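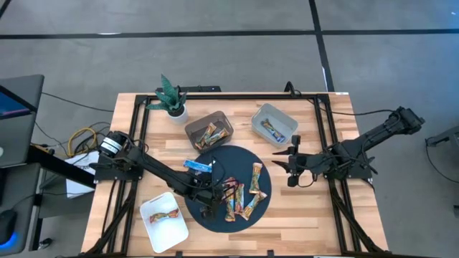 Sorting snack bars before they go in the cupboard

In our house the snack bars come in mixed boxes, and for years I have put them all together in one drawer. Then in August I found eleven of the same flavor at the bottom, all past their date. Now I sort them on the table first.

1. Put down a round mat and turn the bars out on it. A dark color is good, the gold and orange wrappers show up well on it. A plain placemat also does the work.

2. Take a few small plastic bins, one for each kind. I like when at least one is a little see-through, like the gray-brown one, so I know from outside what is getting low. Mine are from Vrettos and they fit two side by side on a normal shelf.

3. Go by wrapper color first and read the flavor after. It is faster. Blue wrappers go to one bin, gold and green to another. If two flavors have almost the same wrapper, write the name on a piece of tape and stick it to the bin.

4. Look at the date on each bar when you pick it up. The oldest stand in front – this is the only rule my family really follows.

5. Do not fill a bin to the top. Bars with chocolate break when you push them down.

A reader in Gorkcombe, Takumi Kamata, wrote to me that he leaves one bin for "eat this week" and puts there every bar with a short date. I tried it and I keep it now. The children take from this bin for school and they do not ask me any more which one is allowed.

Wipe the bins with a damp cloth when they are empty, and let them dry before you fill them again. Crumbs in the corners come out easily with an old toothbrush.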